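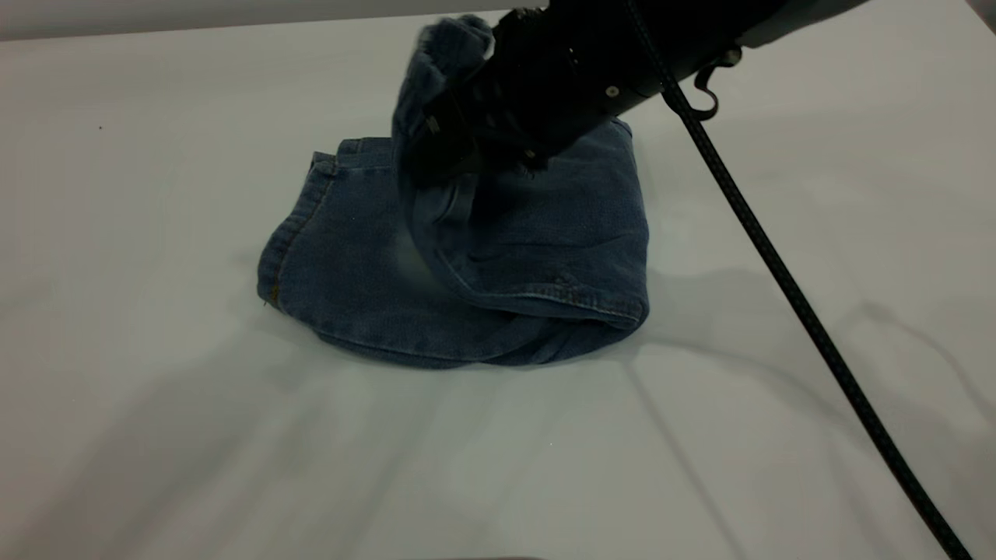

Plutwood
Bonjour à tous. Est-ce que vous comptez un pliage comme réussi si le vêtement est compact mais que les bords ne sont pas alignés ?

Hostasden
Chez nous, on compte deux notes séparées : une pour la compacité (surface au sol après pliage) et une pour l'alignement. Le taux de réussite publié utilise seulement la première.

Plutwood
Merci. Je demande cela parce que j'ai entraîné ma politique avec 2835 démonstrations, et sur 130 essais de test j'ai 34 échecs. Presque tous concernent le denim. Le tissu est épais et garde la forme du pli précédent. Mon critère de fin est le suivant : le pantalon est en paquet à peu près rectangulaire, les jambes l'une sur l'autre, et plus rien ne le touche.

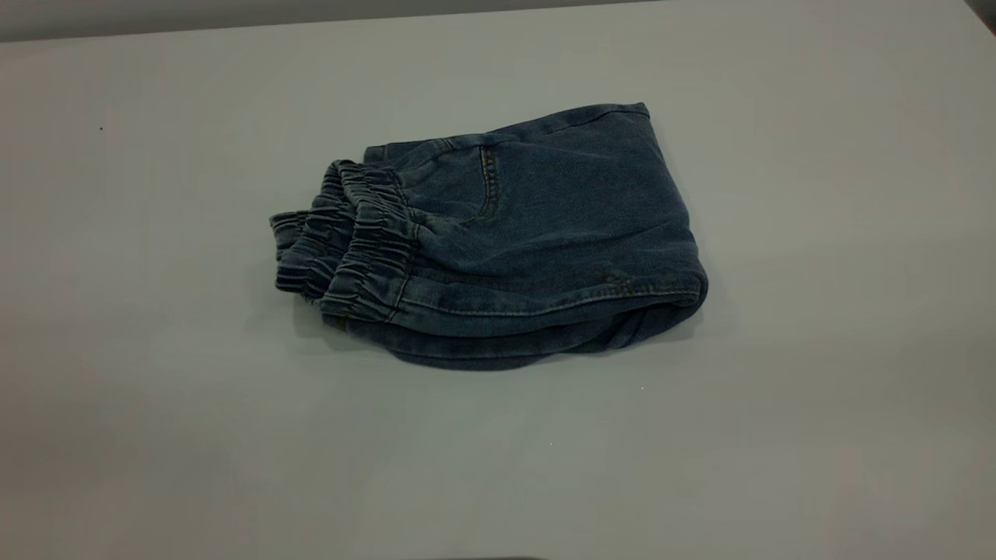 Benkirane
Je ne suis pas d'accord avec ce critère. « À peu près rectangulaire », chacun le juge à sa façon. Il faut au minimum 2 annotateurs et une mesure de leur accord, sinon vos 34 échecs ne veulent pas dire grand-chose.

Hostasden
Benkirane est un peu sévère. Pour comparer deux versions de la même politique, un seul annotateur suffit, s'il ne sait pas quelle version il regarde.

Benkirane
Pour comparer, d'accord. Pour publier, non.

Plutwood
Je comprends les deux avis. Kittipong Sombatkul peut refaire l'annotation en janvier, à l'aveugle. Je mettrai les deux séries de notes dans ce fil.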